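FOR RELEASE IN DECEMBER

Solter opens its chore room in Lodham to the public and shares what two years of groceries, laundry and shelf stocking have taught it

LODHAM – Anyone who has ever come home with both arms full and wished for a third will be pleased to hear that Solter, the household automation workshop on Fortin Street, is opening its chore room to visitors every Monday evening this winter. Doors open at 5 p.m., the coffee is free, and children are very welcome so long as they come with a grown-up who doesn't mind answering questions on the drive home!

The chore room is where Solter tries out the small, unglamorous jobs that fill up a day at home or behind a shop counter: packing and unpacking bags, folding towels, putting jars back where they belong, wiping down a counter, facing up a shelf. The team has been at it for 2 years now, and over that time the room has taken in a great deal of donated kitchenware from neighbors, for which everyone here is truly grateful (we do still need pillowcases, if you have any to spare).

"People come in expecting either a butler or a disaster, and I love watching their faces when they get something in between," said Hollis Whitfield, who founded Solter after a long career in grocery stores. "I spent most of my working life stocking shelves and bagging for customers, and I can tell you there is a lot more going on in a bag of groceries than folks give it credit for. The bag slumps, the jars roll, somebody wants the bread on top. Your hands just sort it out while you chat about the weather. Getting a machine to do the same has made me admire every bagger I ever trained."

Much of the work on show this winter involves soft bags and the things that go in them. A cardboard box keeps its shape, and machines have handled boxes well for a good long while. A cloth bag changes shape whenever something touches it, and so a plan that made sense a moment ago may need to be made all over again. 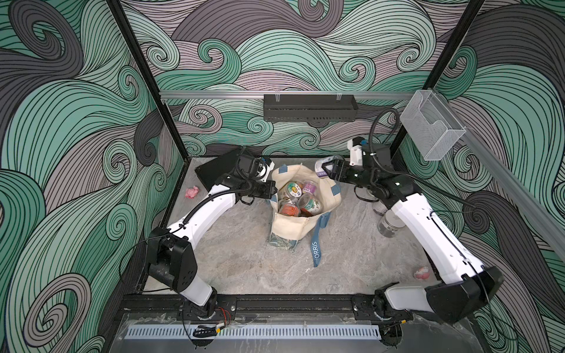
Can a machine put away the groceries in an ordinary home today?
Only in part, and only with some setting up beforehand: the machines at Solter can manage sturdy packages in a space they know well, but a strange kitchen, a ripe peach or a cupboard that sticks will still call for a person.

That answer may sound modest, and we suppose it is, but we would much rather give visitors a fair account than send them home thinking their dishes are about to wash themselves. Towels are coming along nicely. Fitted sheets are not coming along at all, and there is a sign-up sheet by the door for anyone who thinks they can teach us how to fold one, human or otherwise.

On the shop side, things look a little brighter. Raletti, the family-run housewares store on Lodham's main square, has been lending Solter its stockroom layout and its advice since the spring, and the two have agreed to a trial of overnight shelf tidying in the new year. The trial will cover 100 products to begin with, all of them boxed or canned, and a member of the Raletti staff will check the shelves before opening each morning.

"I wanted to know one thing, and that was whether it would save my people from bending down to the bottom shelf all night," said Rafferty Tillman, who manages the store. "Hollis told me it might, for some of the stock, if we were patient. I liked that better than a big promise. My staff have named their favorite spots in the store that they'd be glad never to kneel in again, so we're starting there."

Visitors on Monday evenings can watch the team at work, ask anything they like, and bring along a household item they would like to see tried. Please leave glass and anything dear to you at home. Bags of all kinds are especially welcome, and the floppier the better, as far as Hollis is concerned.

Solter is also inviting neighbors to fill in a short survey on the chores they would most like to hand over and the ones they would rather keep. The workshop hopes to gather 2000 replies before the spring, and paper copies are available at the front desk, at Raletti and at the Lodham library. There is plenty of room on the back for comments, and every one of them gets read.

Admission is free and no booking is needed. Parking is behind the building, and the side entrance has a ramp. Groups and school classes should call ahead so that we can put out enough chairs.

About Solter
Solter is a household and small-shop automation workshop based in Lodham. It tests machines on everyday chores and shares what it learns with neighbors, shopkeepers and anyone else who stops by.

Press contact: Hollis Whitfield, Solter, Fortin Street, Lodham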